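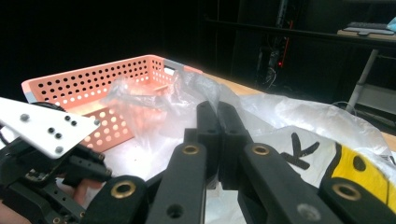 Every January I tell myself I'm going to deal with the bags, and this year I got to it only a few weeks late. You know the bags I mean. The ones from the grocery store, the ones new shirts come in, the ones stuffed inside other bags under the sink. My system now is one plastic basket with holes in the sides, and it lives on the table while I sort. The holes matter more than you'd think (you can see what's in there without digging!). Clear bags go over by the basket, all crumpled, and the big printed shopping bags get spread out flat next to it. The white one with the black K on it is a good size for lining a small trash can, so that kind always gets kept.

Before you start, clear a table. I tried this on the floor at our old place on Pudgate and my knees complained for two days.

Step one is to shake out every bag. Turn it upside down and give it a proper shake. I've found receipts, hair ties, and one library card I had already paid to replace. Feel along the bottom corners too, small stuff hides in the creases.

Step two, smooth and look. Lay the bag flat and push the air out with the side of your hand, from the closed end toward the handles. Anything ripped or sticky goes straight in the recycling pile -- check what your store takes, mine only wants them clean and dry. 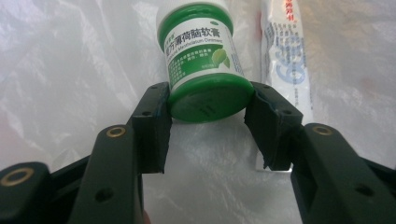 Haf Bowen
Home and Tidying Writer, Clenuno

Step three is the odds and ends. Little things turn up once the bags are out, like a small bottle of ointment with a green lid, and I park them on some white plastic so they don't roll off the table. Read the date on anything medicinal before it goes back in the cabinet. If you can't find a date, ask at the pharmacy.

Step four, fold. Long strip, then little triangles up from the bottom, tuck the handles in. I do maybe half of them this way and then get bored and just roll the rest, and they fit in the basket fine.

Stop when the basket is full! Whatever doesn't fit goes out the door that same day. Mine went in the trunk with the recycling and I dropped them off on the way to pick up dinner.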